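About Punuton School

Last updated: August 30, 2018

Punuton School is an independent day school for children from kindergarten through eighth grade. It was founded by a group of families in the Brirnau district who wanted a small school within walking distance of their homes, and it remains governed by a board elected from among current and former parents. The school has no religious affiliation and admits students of every background.

Our History

The school opened in a rented house on Memon Street with two classrooms and one shared kitchen. Lessons in the early years were taught in mixed-age groups, partly by choice and partly for lack of space. When the present building became available, the board voted to buy it and to keep the mixed-age arrangement for the youngest children. That arrangement is still in place in kindergarten and first grade.

The east wing, which holds the library and the music room, was added later with the support of the Stakon Fund. The fund was set up by a former student's family and continues to pay for library books and for the repair of instruments. The original house on Memon Street is now a private home, although its front gate was given to the school and stands at the entrance to the garden.

Our Students and Staff

Enrollment for the coming year is 113 students. Classes are kept small, and each class has a lead teacher who remains with the group for two years. The board believes that a teacher who knows a child well is better placed to notice when that child is ready for harder work, or is in need of help.

Stela Nedelcu has served as Head of School for the past six years. She came to Punuton as a teacher of history and still teaches one section of seventh grade. Families may request a meeting with her through the school office at any point in the year.

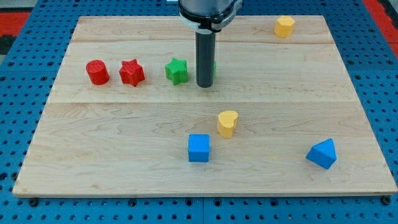
The course of study covers reading and writing, mathematics, science, history, music, art and physical education. A second language is taught from third grade onward. Homework is not assigned before second grade, and in the later grades it is limited to an amount that a student can reasonably finish in one evening. Written reports are sent home twice a year. Letter grades are given only in seventh and eighth grade, when students are preparing their applications to high school.

Reading holds a special place in the school day. Every class begins the morning with a quiet reading period, and students may borrow books over the summer – a practice that dates from the Memon Street years. The library is open to parents on Wednesday afternoons during term.

Admissions and Tuition Assistance

Applications for the following school year are accepted from October. Families are asked to attend one of the open mornings before applying, and each child is invited to spend part of a day with the class he or she would join. There is no entrance examination. Brothers and sisters of current students are given priority where places are limited.

Tuition assistance is available in every grade and is decided separately from admission. Requests are treated in confidence. Forms may be collected from the office at 49 Brirnau Road or requested by mail.

The office is open on school days from eight in the morning until four in the afternoon. During the summer it is open in the mornings only – visitors are asked to call ahead.

22 shares
0 comments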